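October 8, 2022
By Ainhoa Prieto

Ticket: Rullance for iPad, saved game will not load after update

Player Barry Blackburn reports that the game closes during the loading screen when he opens his main save. New games start fine. He has put over 40 hours into the save and does not want to lose it.

Tried so far: restarted the iPad, freed up storage, signed out of cloud sync and back in. No change. I asked him not to delete the app, as the local copy may be newer than the cloud one. 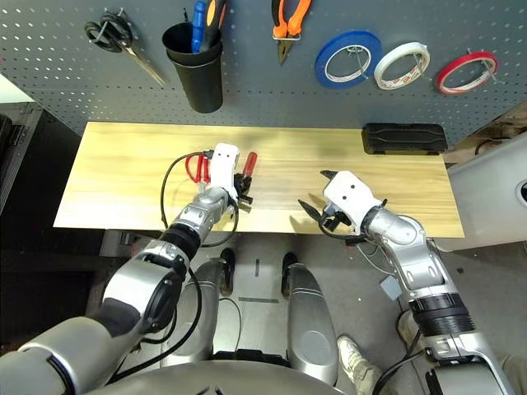 Tape, pliers and scissors on the pegboard.

Florencio Urquijo loaded a copy of the save on 2 test iPads. Both closed at the same point. The log stops at the Hosodwood map — slot 7 in the inventory holds a bow that was renamed in the April build.

Workaround: Florencio swapped the bow for its new version and sent the save back. Barry confirms it loads and his quest progress is there. Touch controls had gone back to default, so he set them again by hand.

Fix assigned to Rosalba Monti. Ticket stays open until the patch is out.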